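3. Materials and Procedure

3.1 The dishes

All the stacks come from one mixed set of plastic bowls and cups, bought as the Brila picnic range and topped up later from a market stall in Bisumthorpe when the range went out of stock. So not a matched set, and that was fine for us. Most kitchens don't have a matched set either. Bowls come in large, medium and small, colors all different, walls different too: a flared rim on one, straighter sides on another, ridges inside the base on a few. Cups taper toward the base.

What we wanted from the set was ambiguity. With a sold-as-nested set there is one right order and everybody finds it. With ours the largest and the smallest are easy and the middle is a mess. Two bowls can look the same width at the rim and be quite different an inch down. A cup can go in first, last, or upside down over everything, and people who do dishes for a living will defend any of the three.

Dishes were put on a plain green cloth. Dark tape marks a square in the middle, and the stack is to be built there. Loose dishes start outside it – no fixed layout, only that they shouldn't begin on the tape. Figure 1 has a stack partway along.

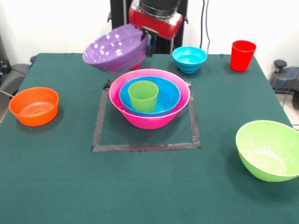
Household Objects and Storage Group, Department of Design Studies

Figure 1. A stack in progress. Large pink bowl outermost, blue bowl nested in it, light-green cup upright inside the blue. The purple bowl is off the table. Orange, cyan and red pieces still loose.

Note the base of the pink bowl in Figure 1, up near the top of the square with a good patch of cloth left showing in front. We did not score this as an error. The tape is a guide to where the stack goes, the question is what goes inside what. Earlier drafts of the scoring sheet (the Malik sheet, after the café where it was written) took points off for overlap with the tape and it swamped everything else. Dropped in May.

3.2 What counts as nested

We use three terms and try to stick to them.

Seated: the inner piece goes down inside the outer one until base meets base, or very nearly. Rims are at different heights, or the same height if the walls match.

Hung: the inner piece catches on the wall partway down and stays there. Common with two bowls close in size. Looks okay from above and wobbles if you touch it.

Standing: a cup or other narrow piece upright inside a bowl, touching the bottom only. Takes up the bowl and gives little back, unless something goes in the cup.

The cup in Figure 1 was recorded as standing. The line between seated and hung can't always be judged by eye, so a stack was marked "unclear" where the coder could not see enough of the gap between rims. No lifting the pieces to check. We tried that in the pilot and it changed the stack.

Order of building is recorded seperately from order in the finished stack. These are often the same, outermost first and then down in size, but they don't need to be. A small stack can be made up to one side and dropped whole into the large bowl. Saves reaching. Hard to code, though, and our first sheet had no box for it.

One more decision, on the first piece. A single bowl inside the tape with everything else still spread around the cloth is not a stack. It gets logged as a base. The choice of base matters a lot more than we expected going in: a wide flared one forgives almost any sequence after it, and a medium one leaves the large bowls nowhere to go but a second pile.

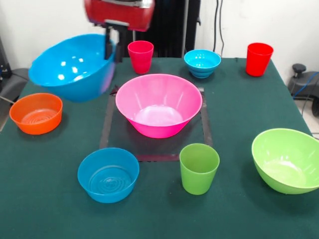
With a medium base there are only so many ways out. Start over with the bigger bowl underneath. Or turn the big bowl over the top as a lid, which we coded as "covered", not nested. Or leave the big one out and call it done. All three turn up in the records, and the sheet has a line for each.

3.3 Records and coding

The full record has 446 stacks and 2241 single placements, a placement being one piece set down and let go. Sessions ran roughly 30 minutes. Cloth straightened between sessions, tape replaced when the corners started lifting. The last change to the coding rules was made on August 3, 2023, and everything before that date was recoded from the start.

Coding was done by 2 coders working apart, Kianoush Akbari and a graduate assistant. They met to settle disagreements after each batch. Most of these were about hung versus seated, as you would guess, and a good share of the rest were about color names. One coder's cyan is the other one's light blue. Same with the pinks, where red, pinkish red and magenta all got used for cups until we gave up and put a letter code on the sheet. Readers comparing our figure with our tables should go by size first and color second.

Color did one useful thing. In a stack of like-colored bowls the rims run together when seen from above, and a missing layer is easy to overlook. With mixed colors a thin crescent of rim is enough to place the layer.

3.4 Stacks on a tray

Part of the work used a tray in place of bare cloth. The idea was borrowed from the Lunar study of shared kitchens, our own earlier project, where stacks mostly lived on trays or in racks and hardly ever directly on a counter. A tray gives the stack an edge. It also raises it a bit, and anything left on the table beside it reads as left out in a way it doesn't on plain cloth.

Coding rules the same, with one addition. For tray stacks we note wether the layers sit centered or slide to one side, so that more of a lower rim shows on one side than the other. A case of this is a cyan bowl over a purple one over a magenta-pink one on a gray see-through tray, the pink showing only along one part of the rim. Three layers, all readable, coded off-center. Small magenta cup on the table below the tray – coded as loose.
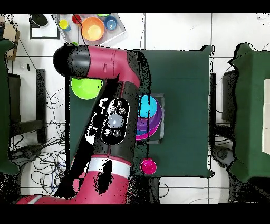 4. Results

4.1 Choice of base

Large bowls first, in most stacks. The large pink one was the usual pick and we think the flare of the rim has a lot to do with it, more than the color. Where a medium bowl was the base, "covered" and second piles went up together, see the discussion of cups in 4.2 for the exceptions.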